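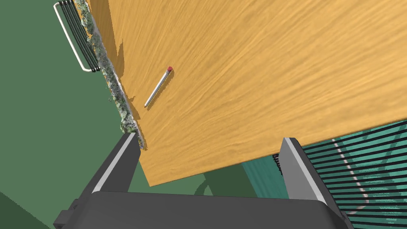
Domestic task automation is the use of general-purpose machines, usually one or two arms on a fixed or wheeled base, to do household chores and light shop-floor work that has no dedicated appliance. It is generally distinguished from single-purpose appliances such as dishwashers and robotic vacuum cleaners, which have been sold for decades and do not handle objects in the ordinary sense.

Scope

The chores most often studied are clearing and wiping tables, loading dishes, folding laundry, opening drawers and putting away small items. On the shop floor the equivalents are bin picking, kitting, bench tidying and the sorting of mixed fasteners. The two fields share most of their hardware. A parallel gripper with two flat fingers is common to both, mainly for its low cost and ease of repair.

Small objects

Picking up a small object from a flat surface remains one of the harder ordinary tasks. A matchstick on a wooden tabletop is a typical case. The stick is thin enough that the fingertips must nearly touch the wood to close on it, and an error of a few millimetres in height results in either a miss or a collision with the table. Its direction also matters, as the fingers normally have to close across the short side. Near a table edge, the body of the gripper may foul the edge before the fingertips arrive.

People deal with the same problem by sliding the object, pinning it with a fingernail or sweeping it off the edge into the other hand. Machines have been taught versions of each of these, with uneven results. Suction cups, which work well on cartons and plates, are of little use on a narrow stick.

Simulation

Much of the training is done in computer-rendered rooms before any hardware is used. Simulated scenes can be reset instantly, and the colour of the furniture, the camera angle and the lighting can be changed between attempts. Contact is modelled less reliably. Friction, the flex of a fingertip and the way a light object rolls when touched are all approximated, and a policy that performs well in simulation often does worse on a real bench.

The Wivumbridge bench tests

The Wivumbridge bench tests are a set of eight tabletop chores used to compare arms from different makers. Each chore is attempted 30 times from varied starting positions, and no human correction is permitted once an attempt has begun. The set includes stacking bowls, hanging a tea towel, returning a pen to a cup and lifting a single match from a table.

In the most recent round the Adach arm completed the bowl and pen chores on nearly every attempt. It lifted the match on nine of its 30 attempts. The Amato arm, which has narrower fingertips, did better with the match and worse with the tea towel. Neither arm finished the full set faster than a person working at a relaxed pace.

Workplace use

Adoption has been quicker in workplaces than in homes. The packing works at Vesedcombe has used Amato arms since August for kitting, where parts arrive in known trays and the lighting does not change. Each arm handles over 200 kits in a shift. Loose items that fall outside the trays are still collected by staff, and the line is stopped on Thursday afternoons for recalibration and cleaning of the fingertips.

Household use

Homes offer few of these conditions. Furniture is moved, surfaces vary in colour and grain, and objects are seldom left in the same place twice. Trials in occupied homes have mostly been limited to one room and a short list of chores, often with a remote operator available to take over. Cost is a further obstacle, as is the floor space taken up by a wheeled base in a small flat.

Safety requirements also differ. An industrial arm can be fenced, while a household machine must share a kitchen with children and pets. Makers generally limit speed and gripping force as a result, lengthening chores that were already slow. Handling of matches, knives and hot cookware is excluded from most home trials.

Last updated: August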